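Cuaderno del taller, diciembre, a eso de las diez de la mañana

Sigo con lo del fregadero, que lo dejé a medias en la entrada anterior y luego no hay quien se acuerde de nada. Lo primero: el grifo ya no gotea. Le cambié la junta ayer por la tarde y esta mañana el suelo estaba seco, así que de momento lo doy por bueno (y si vuelve a gotear, la junta de repuesto está en el cajón de las bridas, en una bolsita con la etiqueta de Ketoro).

Hoy tocaba lavar placas. Las del lote Brodham llevaban desde noviembre apiladas en la estantería, con una película de pasta de pulir que se había quedado como barniz, ¡qué manera de agarrarse! Son 13 en total y me había propuesto hacerlas todas antes de comer. Spoiler: no llegué.

Método de hoy, para que quede apuntado. Nada de chorro directo. Tina de plástico transparente dentro del seno, agua hasta donde cubra la placa inclinada, y trapo. El agua la puse templada, a 46 grados de termómetro; la primera la probé a 50 y no noté diferencia en la limpieza, pero sí en el gas que se va calentando tanta agua, de modo que me quedo con 46. Jabón, dos gotas de Cundex y ni una más. Con más hace espuma, la espuma no deja ver la superficie y acabas frotando a ciegas tres veces el mismo sitio mientras la esquina sigue sucia.

El trapo bueno es el rosa. Ya sé que lo he escrito otras veces, pero lo vuelvo a poner porque el otro día alguien cogió el blanco de rizo y dejó las placas llenas de pelusa. El rosa no suelta nada. Se arruga, se aprieta contra la cara de la placa y se va de un lado a otro sin levantarlo mucho, siempre en la misma dirección. Para los bordes, mejor un pico del trapo doblado. 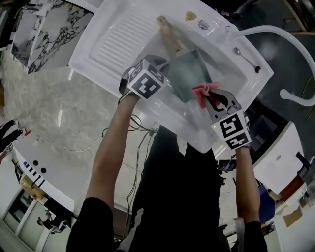

Lavado de placa con el trapo rosa, dentro de la tina. La cuchara, en el borde derecho.

Lo de la tina dentro de la pila me parece un acierto y quiero que se quede así. Antes llenábamos la pila entera y era un gasto tonto de agua, y encima las placas daban contra la loza y se desportillaban por las esquinas (las dos del lote Annan que tenemos marcadas con rotulador vienen justo de ahí). En la tina se ve mejor lo que haces y, cuando el agua se pone turbia, se vacía de un golpe y a empezar. Yo la cambié cada 2 placas. Quizá aguante para tres si no vienen muy cargadas, lo miraré mañana.

La parte acanalada de la izquierda, la de frotar ropa, la he usado para escurrir. Apoyas la placa de canto en las estrías y el agua corre sola. ¡Años con esa pila y hasta ahora solo servía para dejar encima los guantes! Ojo con no poner dos placas tocándose, se quedan pegadas por el agua y al separarlas chirrían que da dentera.

Otra cosa: la cuchara de medir el bicarbonato, por favor, al bote. Yo soy la primera que la deja en el borde de la pila, lo reconozco, pero ya se ha ido una por detrás del mueble y no pienso sacarlo otra vez.

Resultado de la mañana: siete limpias y seis pendientes. De las siete, cinco han quedado perfectas y dos tienen todavía una sombra cerca del canto largo que no sé si es pasta o es del propio material. Las he puesto aparte, boca arriba, con un papelito. Si pasándoles la uña se nota escalón, es pasta; si no, se quedan así y punto.

Pendiente:
Terminar las seis que faltan.
Comprar trapos rosas, que solo hay uno y está el pobre para jubilarlo.
Pedir otra botella de Cundex antes de las fiestas.
Probar una placa solo con agua, sin jabón, y comparar.
Apuntar en la hoja del lote Brodham cuáles son las dos con sombra.

Vuelvo a ello a las cuatro, después de vaciar la tina y poner agua nueva.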